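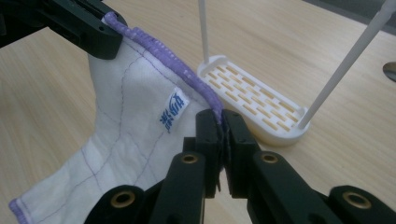 Ruairi Crichton: the gray cast on the whites can't be the detergent, same drum has gone through both machines, and only the Rennie loads come out dull. Check the water before you blame the powder.

Wash room, Wednesday, April. Entry follows on from his note.

Took hardness at the cold feed to the Rennie before the first load. 368 mg/L as calcium carbonate. Repeated with a fresh bottle of titrant and got the same figure. The softened line should be close to zero, so either the Prarulel unit is exhausted or the feed is on bypass. The bypass valve handle was in the right position but turned further than it should, and the stem may be worn. Closed it by hand as far as it would go and flushed the line.

Second sample after flushing was lower but still hard. Did not record a number because the end point was poor. The indicator went from red to a muddy violet and stayed there. Old indicator, probably. New bottle is in the door of the fridge, labeled.

Regenerated the Prarulel manually. Brine tank had a salt bridge across it, solid on top with a gap underneath. Broke it up with the handle of the long brush. The salt level looks fine from above when this happens, so the weekly check needs to include pushing something down into it. 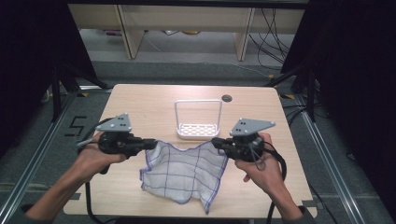 While the regeneration ran, went back through the load sheets. The Rennie has been on the hard feed for 28 loads if the dull results are a fair guide. The Pendinel cotton shows it worst. The polyester blend shows almost nothing, which fits with mineral and soap residue held in the cotton rather than any change to the fiber itself.

Acid soak on offcuts from the dull lot, citric acid in deionized water, cold. Dose was set by pH and not by weight. Left for 9 minutes, rinsed in deionized, dried flat. Reflectance came back most of the way to the unwashed control. Handle is softer as well, though that is by feel only and should not go in the report.

Same soak on offcuts from the good machine made no measurable difference. I take that as enough to drop the detergent question. Avier powder stays as it is, same batch, same dose.

One loose end. Up to 11 of the early loads were run with the extra rinse switched on, and the sheets don't say which ones. An extra rinse in hard water could leave more mineral behind or could carry off more of the soap curd - I would not want to guess. Those loads are out of the comparison until someone finds the program printouts.

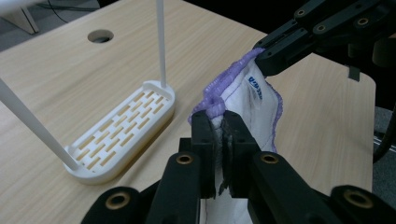 White cloth on the table, slotted tray at left.

To do:
Replace bypass valve stem, order a spare with it.
Test strip on the Rennie feed before every load, result on the load sheet.
Add a column for extra rinse.
Repeat the end point with new indicator.
Rerun the Pendinel cotton from new stock once the feed tests soft. Do not reuse the soaked pieces.

Regeneration finished late afternoon. Feed not yet retested. Rennie is tagged out until it is.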